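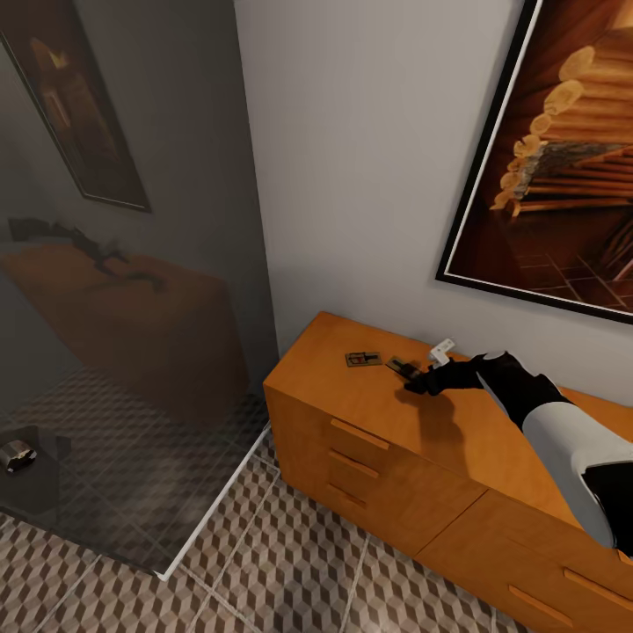 Before the whole list goes out and buys a plug-in gadget, may I put in a word for doubt. I have now read the leaflet Odair passed round and I can't find anything in it I'd call evidence. It says mice "dislike" the sound. Mine dislike the hoover and they still live here. If you want to know what I'd use, it's the plain old sort, two small traps up on top of an orange dresser near the wall, the kind with a bar and a spring, and not a flashing light between them. They cost very little and you can tell whether they've done anything.

On Saturday, Ismael Lopes wrote:
> Hello all, Odair Falcão has offered to get a group price on the
> Skjelbred repellers if enough of us in Pendton want them. They cover
> a whole house, so he says, and work through walls. Three of us in the
> lower road have had droppings in the kitchen since March and I for
> one am fed up. He says his cousin in Posdale has not seen a mouse
> in 36 days. Can people reply by the end of the week with how many
> they'd like? Also does anyone know if they upset hamsters?
> Ismael

Taking these in turn. "Through walls" is the bit that bothers me most. I can't hear the radio in my own back bedroom with the door shut, and we are asked to believe a squeak too high for any of us to hear goes through Pendton brick. If it does, next door's mice are getting the benefit too, and they ought to chip in.

Thirty-six days without seeing a mouse is no great feat either. I went a whole winter without seeing one and then pulled out the cooker. Did the cousin look under anything? Did he block any holes the same week? People very often do, because by then they're cross enough to get on with it, and then the gadget gets the credit.
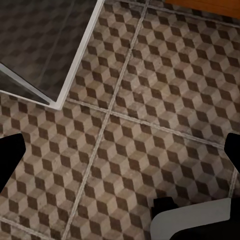
Holes are where I'd spend the money. Gervásio Toledo went round his place with wire wool and filler two years ago, mostly where the pipes come in under the sink, and he's had one mouse since, which came in by the front door in broad daylight. Mirela Moura did the same but missed the gap behind the washing machine – she'd tell you herself that it was wasted effort until she found it.

On the hamster, I don't know, but notice the question. Either the thing drives off small furry animals or it doesn't. The leaflet says it is "safe for pets", with no word on which ones.

I'm not against anyone buying what they like. I'd just ask Odair for two things before we order: can one of us borrow a unit for a month, and will Skjelbred take them back if nothing changes? If the answer to both is yes I'll put mine by the bread bin and report to the list.

Put me down for none at present.

Cleiton Evangelista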